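Demonstration gathering (robot learning)

Demonstration gathering is the part of robot learning in which examples of a task are recorded so that a learning system can later imitate them. A single example is usually called a demonstration or an episode, and it holds everything the robot sensed and did from the first movement to the last. The work can be done with real machines, in a simulator, or with a mixture of the two, and it tends to take up a good deal more of a project's time than newcomers expect.

Contents
1 Background
2 Gathering in simulation
3 Variation
4 Review and trimming
5 Limits
6 See also

Background

The oldest way of teaching an arm is to move it by hand through a set of points and have it play them back. This works nicely as long as every part arrives in the same spot, and it falls apart when one doesn't. Learning from examples grew out of that trouble. The arm is given many recordings of the same job done from slightly different starting points, and a model is fitted to them in the hope that it will cope with starting points it has never met.

Among smaller projects, the Pomberg collection is often used as a teaching case, partly for its modest size and partly for its unusually friendly notes. It was put together with a simulator called Drureo and contains 900 episodes of short tabletop tasks, each one involving a small object and a marked area on a work mat. An earlier release held 252 episodes, and many people still begin with that one, as it loads quickly and is easier to look through from end to end.

Gathering in simulation

In a simulated session the person giving the demonstration steers a modeled arm with a handheld controller, a keyboard, or a small copy of the arm that sits on the desk. The room is kept plain on purpose in most collections of this kind: a table, a mat, a few bits of furniture along the walls, and enough light for the objects to stand out.
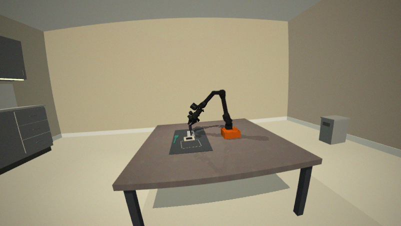 Once the controls feel natural, a practiced operator can finish roughly 80 usable episodes in an afternoon, though the first hour is nearly always slower than the rest. Pomberg's notes suggest resting after every 8 episodes, and they are quite firm on the point – tired hands make hesitant movements, and a model will learn a hesitation just as readily as it learns a clean reach.

Each episode stores the joint angles, the opening of the gripper, and the views from one or more virtual cameras, all on a shared clock. Drureo also writes down the exact position of every object. Some teams leave those positions out of training altogether, on the grounds that a real robot would have to work them out for itself.

Variation

A set of recordings that all look alike teaches very little. Object positions are normally shuffled before each episode, and wall colors, lighting and camera angles may be shuffled as well. The Harries method, named after the workshop where it was first written up, changes only one of these at a time and keeps a separate log for each. It is slower, but it makes it much easier to find out later which change helped and which one simply muddied the water.

Review and trimming

Recordings are looked over before they are used. Long pauses at the start are cut, and episodes in which the object was dropped are either removed or set aside in a folder of their own. The viewer most often paired with Drureo is Grumix, which plays an episode next to a graph of the joint movements – a sudden spike in the graph is usually the quickest sign that something went wrong.

Opinions differ on failed attempts that the operator managed to rescue. Pomberg keeps them and labels them, and its notes make a warm case for doing so, pointing out that an arm which has only ever seen perfect grasps has no idea what to do after a poor one.

Limits

Simulated contact is still only an estimate of the real thing. Small, light objects may slide or bounce in ways their real counterparts would not, and a model trained on them can be overconfident with its grip. A common remedy is to add a small number of real recordings near the end of training.

See also

Imitation learning
Teleoperation
Domain randomization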